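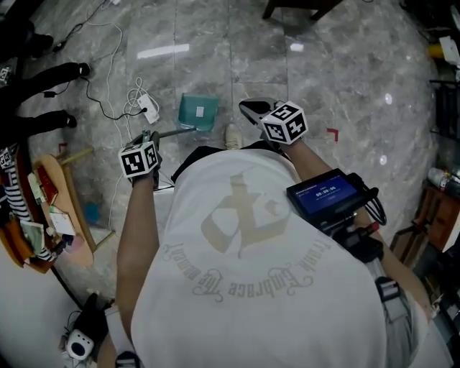

库纳尔(Kunar)寄卖店只收旧衣服,不收旧情绪,虽然两样东西经常装在同一个袋子里送来。以下问题是柜台上被问得最多的,我们把答案写下来,好让店员的嗓子休息一下。先说最常见的一个误会:带字的衣服我们是收的。像那件白T恤,背后一个交叉的大图案,颜色淡淡的浅褐,下面一行弧形花体字“Embrace the moment”,这类东西在我们店里卖得比西装外套快得多。西装外套的主人听了通常不高兴,但架子上的事实如此。

一、寄卖怎么收费?

卖出去,你拿六成,店里拿四成。卖不出去,你拿回衣服,店里什么也拿不到,除了一段相处的时光。标价低于100元的衣服不单独寄卖,可以放进门口的“凑合箱”,卖掉的钱折成店内券。有人问能不能折成现金,不能。有人问能不能折成现金再加一点尊重,尊重是免费的,现金还是不能。

二、我的衣服当年买得很贵,为什么你们标得这么低?

当年的价格是你和当年那家店之间的事。我们看的是同类衣服上个月卖了多少钱。负责定价的塞娅·图奥米宁(Seija Tuominen)有一本厚厚的成交记录,你可以要求翻看,她会很乐意地翻给你看,然后价格多半还是那个价格。

三、吊牌还在,算新的吗?

算没穿过的旧衣服。吊牌留着,我们会夹在价签后面。

四、哪些东西不收?

内衣、袜子、泳衣不收。单只手套不收,无论你多么确信另一只迟早会出现。公司年会发的外套,胸口绣着公司名的,原则上不收,除非那家公司已经倒闭,这种反而有人要。婚纱要预约,请不要在周末下午抱着它直接冲进来,试衣间门口会堵住。

五、洗过再送,还是送来你们洗?

请洗过再送。我们没有洗衣房,只有一台挂烫机,脾气还不大好。闻得出樟脑丸的衣服要在后院晾上几天才能上架,晾的这几天也算在寄卖期里。闻得出别的东西的,会原样装回袋子,由你带走。

六、印花T恤怎么洗才不会越洗越花?

翻面,冷水,少放洗衣液,别进烘干机。胶印的图案最怕烫,熨斗直接压上去,图案会跟着熨斗走,留给你一块形状暧昧的痕迹。想熨的话从反面熨,中间垫一块棉布。

水印的图案会慢慢变浅,很正常,不影响收货。开裂、起皮、用指甲一抠就掉的胶印,我们会退。有客人专门挑颜色洗淡了的,说新的看着太用力。我们不评论,我们只收钱。
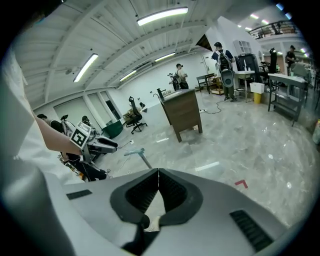
深色和浅色分开洗这件事,每个人都知道,每个人都会在某个赶时间的晚上忘掉。染成粉红的白衬衫请不要说成“本来就是粉红的”,领标背后那一小块会出卖你。

七、衣服上有字,我看不懂外文,会不会穿出笑话?

会有这个可能。店里收过一件毛衣,胸前用西班牙文写着“托莱多(Toledo)水暖配件春季特惠”,前主人穿了好几个冬天,以为是一句诗。如果你在意,结账前可以问一声,柜台上的莎伦·瓦维鲁(Sharon Waweru)懂几门外语,不懂的她会查。如果你不在意,那就更好办了。

字的内容本身我们不审查,骂人的除外。鼓励人活在当下的,鼓励人去海边的,宣布自己周一之前不想说话的,一律按面料和成色定价,道理多不加钱。

八、寄卖期多长?卖不掉怎么办?

两个月。到期前我们发一条短信,到期后再发一条。第二条之后还没有来取,衣服会转给佩斯特霍尔姆(Pestholm)的旧衣回收站,他们拿去做什么我们不过问,据说有一部分变成了汽车隔音棉。每年12月我们不清退,给大家一点面子,也给我们自己一点空间找东西。

九、能不能降价再卖一阵?

可以,在短信里回复“降”就行。请只回复一个“降”字。去年有位客人回复了一整段关于那件大衣陪她走过哪些城市的文字,写得不错,可是系统没认出来,大衣最后还是退回去了。

十、我的编号是什么意思?

你第一次送衣服来时领到的号码,以后一直用它。价签左上角写的就是这个号。不按先来后到排,也不代表身份,3041号顾客曾经问过能不能换个吉利一点的,我们的回答是请继续保持。

十一、试衣间的规矩?

一次带进去的衣服以你两只手拿得下为准。请脱鞋,请把不要的挂回推车上,请不要把它们堆在凳子上然后拉好帘子离开,好像里面还有人一样。上个月有一叠牛仔裤就这样独占了试衣间整个下午,外面的人排队排得很有礼貌。

十二、买回去发现不合身能退吗?

不能退,可以在七天内换成店内券,价签要在,扣子也要在。二手衣服的尺码标签只能当参考,同一个“中号”,不同年份、不同牌子,差出一个人来。请试穿。说“我对自己的身材很了解”的客人,退换率一向很高。

十三、你们帮忙改衣服吗?

店里不改。隔壁街的奥杜尔·诺达尔(Oddur Norðdahl)改裤脚、换拉链、收腰都做,报我们的店名没有折扣,但他会点点头。拉链坏的衣服请先修好再寄卖。“只要小心一点就拉得上”属于坏了。

十四、衣服在店里弄丢或弄脏了怎么赔?

弄丢的,按标价里你应得的那部分赔,单件最高300元。弄脏的,能洗掉我们洗,洗不掉按同样办法赔。标价更高的衣服,送来时请单独登记,我们会锁进里间的柜子,钥匙在塞娅那里,她不在的时候谁也打不开,包括老板。

十五、口袋里的东西呢?

收货时会翻一遍口袋,翻出来的东西装进小信封,写上你的编号,保留到寄卖期结束。常见的有电影票根、薄荷糖、别人家的钥匙。现金会打电话通知。情书不通知,封好放着,你想起来了自己来拿。

十六、可以讲价吗?

标价超过一个月的,可以问。没超过的也可以问,答案你大概猜得到。请不要当着寄卖人的面讲,店面不大,寄卖人很可能就站在你旁边假装看围巾。

十七、雅克比(Jarkby)那家店和你们是一家吗?

是同一个老板,账分开算。在那边寄卖的衣服不能来这边取,券也不通用。这件事我们向若瑟兰·克卢捷(Jocelyn Cloutier)反映过多次,他是老板,他说在考虑。

十八、什么时候送货最合适?

周五上午人最少,店员心情也还可以。中午十二点到一点只卖不收。关门前一刻钟送来的整袋衣服,我们会收下,但登记要等到第二天,单子也是第二天发。

十九、衣服需要叠好吗?

叠不叠随你,反正我们要抖开来看。请不要用真空压缩袋,开袋之后羽绒服要过很久才恢复原状,这段时间它看上去像一张饼,没办法定价。

二十、我后悔了,想把自己的衣服拿回来。

没卖掉的随时可以拿,带编号和身份证件。已经卖掉的,我们不透露买主是谁。你要是在街上碰见了,也请不要追上去。

还有别的问题,可以写在柜台的本子上,字请写大一点。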